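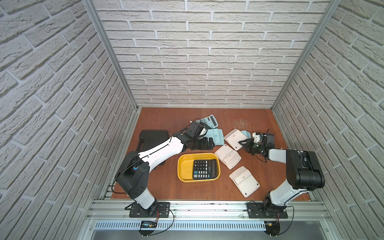 Progress report to the Relgate Fund
September 18, 2026
Project: Niria, a film musical in two acts
Submitted by Märta Dalen, producer

The script is locked, by which I mean the writers have stopped calling me at night. Draft seven runs 216 pages, and the director would like 40 of them gone. The writers have offered three.

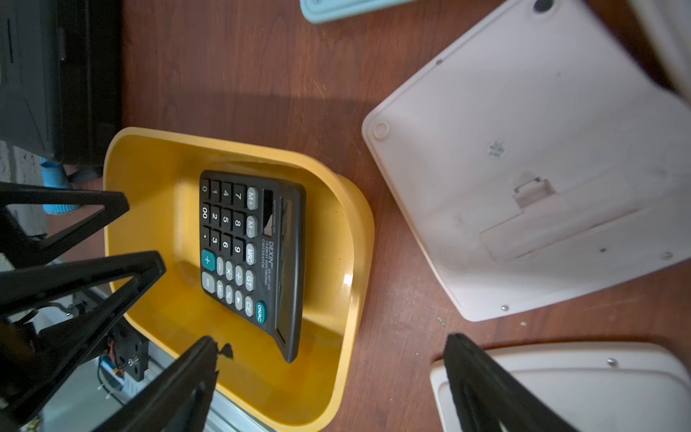
Desktop calculator, 12-digit, in its yellow tray.

Music

Viklund has delivered 13 songs, all orchestrated except the lighthouse duet, which changes key whenever he has lunch. Demo vocals are recorded and the cast seems to like them, or are better actors than we paid for.
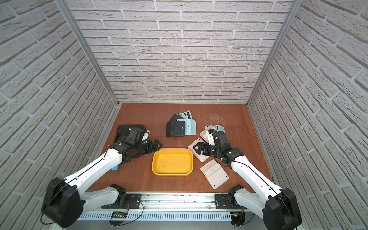
Casting is finished apart from the grandmother. Our first choice wants to sing live on set, our second would prefer not to sing, and the role has four numbers. Spending on auditions came in under the line you approved, though the costume line is by now as bare as that yellow tray, give or take a few specks. I am asking to move the audition savings across. 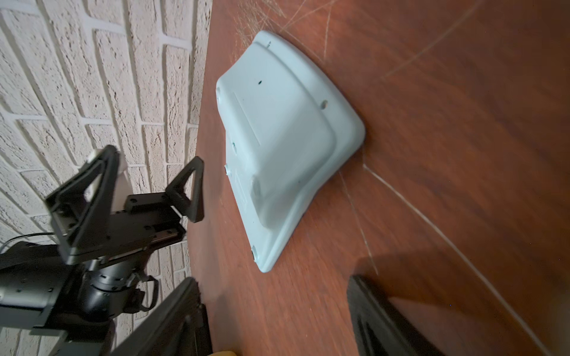

Pale molded plastic piece on the wooden tabletop.

Next period

Jemico has the dance rehearsals booked for January – the floor is good, the heating is a rumor. I'll send the revised budget once the page count settles.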